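Westura opens the doors, and the bedroom

By Josée Li

I went to the Westura open house at Brastside expecting a showroom. I've been to enough of these to know the drill: a bowl of lemons no one is allowed to eat, towels rolled up like pastries, a throw laid over the corner of the bed at an angle only a professional would think of. I had my shoes off at the door before I'd finished reading the sign asking me to.

Westura rents furnished apartments by the month, and for its open house it shows them lived in. The invitation said so in bold, and I took it for marketing. The one on Fraser Street that I spent most of my time in had been slept in, eaten in and, to judge by the kitchen drawer that wouldn't shut, seriously cooked in. There were 30 of us on the list, let in a few at a time, and we shuffled along the hallway with the solemn look people get in other people's homes.

The living room I can do quickly. Sofa, fine. Lamp, fine, though it took me three tries to find the switch. The woman ahead of me opened every cabinet and closed every cabinet and said "Hm" each time, and I came to trust her judgment more than the brochure's.

The bedroom held us up. It's a good room, I'll give them that. The window is large and the curtains are long, and they'd been left open, so the daylight came straight in and landed on a bed that hadn't been made in any sense my mother would accept. Teal duvet, creased in all directions. Folded towel in the middle, which I took as a gesture of goodwill.

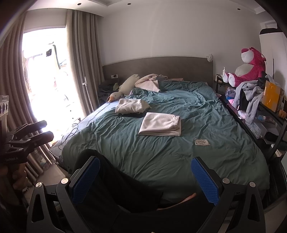 The bedroom at Fraser Street, goose in residence.

The goose got more attention than the headboard, and the headboard is as wide as the bed. It's a tall, upholstered thing in grayish brown, the kind you can lean on with a book without sliding slowly down the wall. I gave it a push and it stayed put. The goose was lying on the diagonal, which in my experience is how everyone under the age of six sleeps too, and it had the better end of the mattress.

I did like the pink fleece blanket shoved up against the headboard. Every bed I've ever owned has had one of those, and no catalog has ever shown it to me. Same goes for the black cable wandering over the side toward the floor. There's a socket on the wall above the headboard, and I have views on that. Put it beside the bed, at hand height. I wrote this on the comment card in capitals.

The ceiling has a stepped white border with small lights sunk into it. Two people behind me discussed whether it made the room look taller. They were still discussing it when I left.

Now the money. The rent on Fraser Street is 2000 a month with the linens thrown in. There's a 280 cleaning charge when you leave, and I read that line twice with the duvet in mind. The furniture comes from Emeo, and you can buy the contents of the bedroom outright for 3751 if you've grown attached. I asked if that covered the goose. The young man with the lanyard said he would have to check, went off to check, and I never saw him again.

Coffee was in the lobby at Brastside afterward, in paper cups, with a plate of cookies that went fast. The cabinet woman was there. She told me the drawers were better than the doors, and the bathroom shelf was too high for anyone normal, and I've put both here because I forgot to look at either.

The next open house is in May. Sign up at the front desk, and wear decent socks.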